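I've been promising a post on the phone-charging task for ages, so let me finally get to it. For anybody new: I spend my working days driving robot arms through boring chores by remote control, over and over, so that a model can learn from the recordings. The project is called Garnalum (I didn't pick it) and the current chore is tidying up a charging table. Pick a phone up, set it down next to the others, plug it in, and try not to take half the cables with you.

As of this month we have 3,484 recorded runs. Of those, 2,446 made it through review and go into training. I used to be embarrassed by that gap! Now I mostly find it interesting, and I've gone back through a pile of the rejects with a big mug of coffee to see where my hands went wrong.

The first thing is phones lying flat. I went into this thinking a flat phone on a flat table would be the gentle warm-up and the plugs would be the nightmare. Well, the plugs are a nightmare, but the flat phone is sneaky. There's hardly any edge to get hold of, and if you come down a hair too low the fingertips hit the table and the arm gets stiff and grumpy.
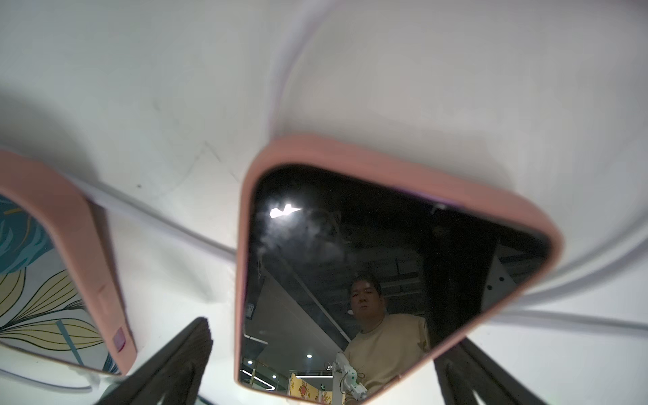 What I do now is slow way down for the last little bit, let one finger settle beside the case, and only then bring the other one in. You can feel it through the leader arms, sort of — a tiny bit of resistance, like pushing a drawer that's already shut. New operators always want to swoop. I swooped for my first 262 runs and I'd throw nearly all of them out if it were up to me.

Soft cases help a lot, by the way. They give the fingers something to bite on. A bare phone is a bar of soap.

The second thing is cables, and here I have opinions. Our early instructions said to start each run with the cables neatly laid out, all parallel, very pretty. I hated it. No real table has ever looked like that, and a model that has only seen neat cables is going to fall apart in front of my kitchen counter. So I pushed for mess, and we got mess. Between runs I just scoop everything up and drop it, and wherever it lands is where we start.

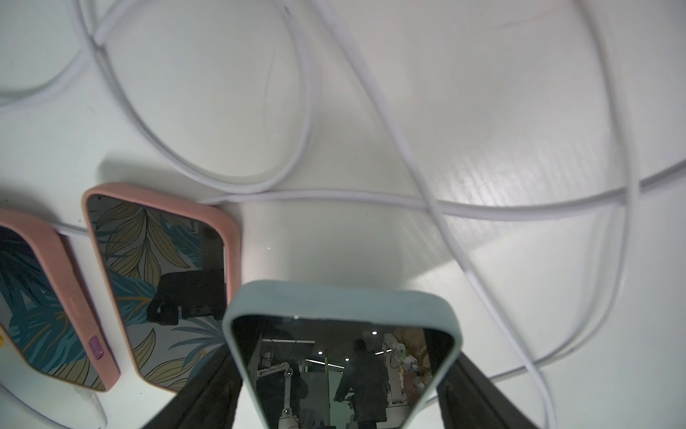 The price is that every run takes longer. You have to think about where the phone is going before you lift it, and whether the path crosses a loop that'll snag on a finger. My rule is lift first, travel second. Go straight up, higher than feels needed, then across. When I'm tired I cut the corner and drag, and of course the model learns the drag perfectly. It picks up my bad habits so much faster than my good ones. We had one trained version, the one we nicknamed Pesara, that did a strange little wiggle before every grasp. It took me an entire afternoon to work out that the wiggle was mine. I do it when I'm not sure I'm lined up!

Then there's the glass. Dark screens pick up everything in the room: ceiling lights, the arms, whoever happens to be standing there. To me that's just a reflection and I look past it, but the model gets the same pixels I do without a lifetime of mirrors behind it. I asked whether we should turn all the phones over and the answer was no, leave them, mix it up, let it see both. I've come around to that. The Sorensen version (newer than Pesara, no wiggle) has had a lot more face-up practice and it hesitates less over them.

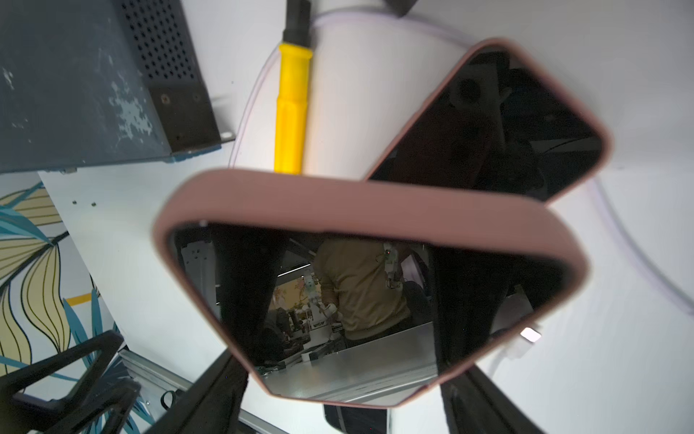

## Driving two arms at once

People ask if it's like a video game. A little? It's closer to patting your head and rubbing your stomach while somebody times you. Each of my hands moves one leader arm, and the arms on the table copy. After a few days you stop thinking "left arm, right arm" and start thinking "hold that, bring this," and that's when the recordings get good.

I try to give both arms a real job. It's so easy to park the left one somewhere and do the whole chore with your favorite hand, and then you've taught the robot that its left arm is decoration. When I'm plugging in a cable I like one gripper steadying the phone and the other bringing the plug.

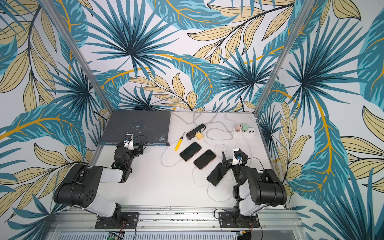 *The charging table with both arms, leafy walls and plenty of cable.*

I cap myself at 14 runs before a break. Past that my shoulders creep up to my ears and my grasps get sloppy, and I'd much sooner have fewer clean ones. I get up, walk a lap, drink some water, shake out my hands.

Next up is a task called Aner, which is all about coiling cables and putting a little tie around them. I tried it last night around 9 p.m. with the tie already half open and still fumbled it every single time. If you've done teleop with anything thin and floppy, please leave me a comment, I will take any advice at all.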